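Notes from Barbara: respite, the sign-in book and a few odds and ends

Hello again, everybody! It's been a busy few weeks at Kosesero, and my desk has disappeared under paper, so I'm going to get straight to the thing most of you have been calling me about – respite hours for family caregivers.

If you look after a parent or a spouse at home and they come to our day program, you can now book up to 10 extra respite hours a month on top of your regular days. You can use them all in one long weekend or spread them out in little bits (I'd spread them, but then I like my Tuesday haircut). The rate hasn't changed. Book with the front office by Friday for the week after, and please tell us about any new medications when you do, even the over-the-counter ones.

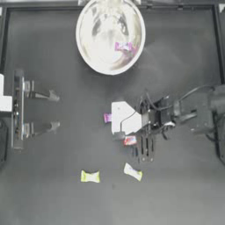 Respite only works if you really leave, and I say that as somebody who spent her mother's first three respite afternoons sitting in the car outside with the radio on. Go do something! It doesn't have to be big. Walk around Bavcombe, see a movie, take a nap with the phone in the other room. When I finally went out I bought myself a coffee and ate it with a cookie, standing up, like a teenager. A small treat counts, even if it's one candy in a purple and pink wrapper out of a big white bowl. Your mom or dad will be fine with us for four hours, and you'll be nicer company at supper.

A few of you asked how the ride service works with respite days. The Stirkard van will pick up from home between nine and ten in the morning and bring folks back by four. If your street is on the Echeverri side of the bridge, call a day ahead, as that's a separate route with its own driver. Wheelchairs are no trouble, but we do need to know the type so the right straps are on board.

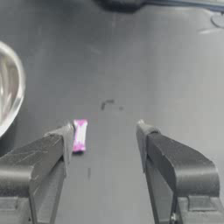
Gray surface, a few smudges and all.

On to money, my least favorite subject. The spring appeal for the respite fund came in at $998, with $438 of that from the bake sale alone – you people can bake! Every dollar goes toward hours for families who can't cover the full rate. If that's you, please ask me for the form. It's two pages, I'll fill it in with you over the phone if you like, and it stays between us.

Last thing. The caregivers' coffee hour moves to Thursdays in July, same room, same strong coffee. Come even if you only have ten minutes. You can bring the person you care for, and we'll find them a comfy chair and some company while you talk. Call the front office if you need a ride.

Barbara Rutkowska
Family Support, Kosesero
Jun 27, 2025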